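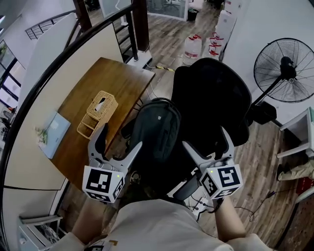 Photo: Zeteo Equipment Library, Dildale

Buying Hand-Held Grippers: Your Budget Questions

We get so many messages about setting up a hand-held gripper kit (the kind you carry around and use to record everyday tasks for robot training) that we finally put the money questions in one spot. If you're filling out a purchase request this week, start at the top and read down. If you only need the part about spares, skip ahead!

Do I need a robot arm before I buy grippers?

Nope, and this is my favorite thing about the whole approach. You can record tasks for months with a pair of hand-held grippers before an arm ever shows up on your budget. Plenty of groups that borrow from us spend their first season just recording and put the arm in next year's request, once they know how much reach and payload their tasks call for.

One gripper or two?

Two, if you can swing it. A surprising number of ordinary jobs need a second hand: holding a bag while you work the zipper, steadying a box, folding anything at all. If the money only covers one, buy one from a line where a second can be added later with the same mounts and the same charger. Ask the seller that in writing.

What does a starter kit include?

Ours is called the Barkuvus kit, and it goes out with a left and a right gripper, printed marker cubes, chargers, wrist straps and a hard case. Kits from other places vary a lot. Some leave out the cameras, some leave out the straps, and one quote a member forwarded to us listed the fingers as an optional extra. Read every line.

How many spare fingers should I budget for?

More than you think. Soft fingers are a wear part, like brake pads. We pay $48 for a replacement pair and keep a drawer full of them at Dildale. For one two-handed kit in regular use, I'd put four spare pairs in the first-year request. Heavy tasks chew through them faster, and so does anything with a rough surface.

Which finger shape should I get?
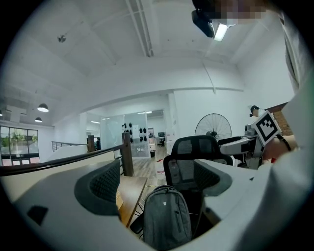

Try both kinds before you commit, if the seller will let you. Soft fingers that give around an object are great for bags, bottles and odd shapes. Stiffer, flatter ones do better with paper, cards and thin edges. We started with only soft ones and were back ordering the other kind by November.

Do we need a special room?

No! An ordinary office corner is fine. Chairs, tables and bags are exactly the stuff you want to record, and you probably own all of it already. Walk your space first and note where the outlets are, how the daylight changes in the afternoon, and which cords cross the floor. Set aside $50 for cord covers and tape. It's a boring line and you'll be glad you wrote it in.

What about storage and computers?

Video piles up fast, especially with two grippers recording at once. Do one full practice afternoon with a borrowed kit, look at how big the folder is, and multiply by the number of sessions you're planning. Then double it for the backup. Please don't guess at this one – it's the line people most often have to go back and ask for again.

What did your last order come to in small parts?

For the Yang room we spent $393 on straps, chargers, memory cards, marker prints and a second hard case. None of it was on the original quote, so now we make small parts a separate line on every request.

Can I borrow before I buy?

Yes, please do! A Barkuvus kit goes out for a week at a time with a $100 deposit, returned when the kit comes back complete. Pickup is at the Dildale front desk on Thursday. Bring a bag or bin from your own workplace and we'll happily spend half an hour with you trying it out.

When should I place the order?

As soon as the funds clear. Lead times on fingers and mounts move around a lot, and sellers are usually frank if you ask for a ship date up front. Order the spares with the first shipment so you only pay freight once.

My question isn't listed.

Send it through the Zeteo contact form with your draft budget attached, even if it's messy. I love looking at these, and the good questions end up on this page.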